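Notes from the July stacking meeting, typed up by me (Zoriana Tymoshchuk) since Arsen ran the meeting and refuses to do both. I was chatting as much as I was writing, so if I've put words in your mouth, tell me and I'll fix them.

**Present:** Arsen Stasiv (chair), me, the two Tillholm students, Savchuk team on the call for the first half
**Missing:** anybody from Drustau (they sent comments by email, I read them out)
**Started:** 10:10, after the usual fight with the speakerphone

## Last month's notes

Approved with one fix. I had written that the relabeling was finished, and it was finished for the Gistar set only. The Tillholm set was still half done at that point. It's all done now, so the correction is mostly for history, but Arsen wanted it in and he's right.

## Where the data stands

Okay, the big one! We now have 1,766 episodes of cube stacking on disk. After throwing out the ones with dropped frames or a missing gripper signal we keep 1,631. I was bracing for a lot worse. Most of the rejects come from one bad stretch when the wrist camera and the joint log drifted apart, and one of the students wrote a little script that catches the drift at recording time now. Big thank you for that, it has already saved me a morning.

Savchuk asked if the rejects could be rescued by shifting the timestamps. Arsen says in theory yes. I tried it on a handful and the gripper closes on thin air in half of them, so I'd leave them alone. We agreed to keep the files, mark them as unused and not spend any more time there.

## The wrist-only result

This took up most of the meeting, and I'll try to be fair to both sides because I was on one of them.

Quick reminder for the Drustau people: we trained two policies on the same episodes. One gets the wrist view plus the overhead view, the other gets the wrist view and nothing else. Same network size, same number of steps, same seeds. Then each one ran the same list of start positions, 552 trials per policy.

Both views together: 538 successes. That's higher than any of us guessed (Arsen guessed the closest, and yes, he has mentioned it). Wrist-only does clearly worse, and I haven't put its number here because we found eleven trials scored under the old rule, where a cube touching the edge of the other one counted as stacked. Those need to be rescored before anyone quotes anything. Please don't quote anything!

What got people talking was where the wrist-only policy goes wrong. I had assumed grasping, since the fingers hide so much once they get close. But the grasp is fine. It goes wrong after the grasp, on the way over to the second cube. We put a wrist view up on the big screen and left it there while we argued.

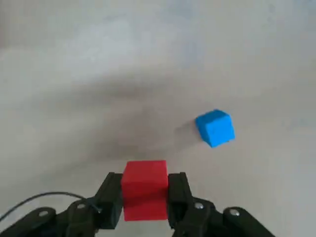
**Discussion: losing sight of the target**

With red between the fingers and blue still out on the table to the right, the policy has what it needs. It knows what it's holding and which way to go. My worry is the next stretch, when the arm swings over and lifts, and blue can slide out of view before the gripper is anywhere near above it. From then on the policy is going on memory, and the version we trained has a very short one.

Arsen's take was different. He pointed at the wide soft gray patch across the middle of the table, which is probably the arm's own shadow, and at the cube's shadow off to its left. He thinks the policy has learned to use shadows as a kind of ruler for distance, and that it gets confused when the two run together. I said that sounded like a stretch. He said so did 538. Fair enough.

One of the students asked if anybody had checked which parts of the picture the network responds to. We had not. (A slightly embarrassing silence there.) She's going to do it with the simple method, covering up one patch of the picture at a time and seeing how much the predicted motion changes. It's slow but we all understand it, and I'd take that over a fancy map that none of us can read.

Savchuk wanted to know if the black fingers matter, meaning would a lighter color change anything. My feeling is that it would change the result a bit and tell us very little. We parked it.

Drustau's comments by email, shortened by me:

- They'd like failures split by phase (reach, grasp, carry, place) in the table. I'd love that too.
- They think the two-view result might be helped by the overhead camera never moving during the whole project. Good point, and one we can test cheaply by nudging it.
- They asked for the swapped version, blue on top of red. We have that in the recordings but left it out of the trials.

**Decided:** we test the memory idea first, then the shadow idea. For memory, we give the wrist-only policy a longer history and change nothing else. For shadows, we move the lamp to the other side and rerun the current policies without retraining. Arsen wanted these in the opposite order and was outvoted, cheerfully I think.

## Scoring rule

Short and a bit grumpy. The rule is now: top cube resting on the bottom cube, gripper fully open and clear, still standing five seconds later. Touching doesn't count. Leaning doesn't count. If you're not sure, mark it "unsure" and a second person looks at the video without knowing which policy was running. Arsen will put this on one page and tape it next to the monitor, and the older trials all get checked against it.

I asked that we keep the old scores in a separate column so we can see how much the rule change moved things. Agreed.

## Writing it up

We talked about whether there's a paper here or only a report. I lean toward report for now. We have one task, one table and one arm, and a reviewer will say so in the first line. Arsen thinks that if the memory test comes out clean, it's a nice small paper about when a wrist camera is enough. Tillholm is happy either way as long as the episodes get released with it. Savchuk has to ask about the release on their side and dropped off the call around here to go do that.

Title ideas were floated. None of them will be recorded.

## Who's doing what

| Who | What |
|---|---|
| Arsen | scoring page, move the lamp, shadow reruns |
| Zoriana | longer-history training, failure table split by phase |
| Tillholm students | patch-covering test, rescoring the eleven trials |
| Savchuk | answer on releasing the episodes |
| Drustau | list of start positions for blue on red |

The arm is free all day Saturday if anyone wants a long run without being interrupted. I've put my name down for the morning. Afternoon is open, write it on the board.

## Other stuff

The spare gripper fingers are in the second drawer, and please put them back as a pair. The shared drive is getting full again, so if you have old checkpoints you don't need, delete them before I start picking for you. Next meeting same time, and I'll send Drustau a proper call link this time, sorry about that.

Finished at 11:45.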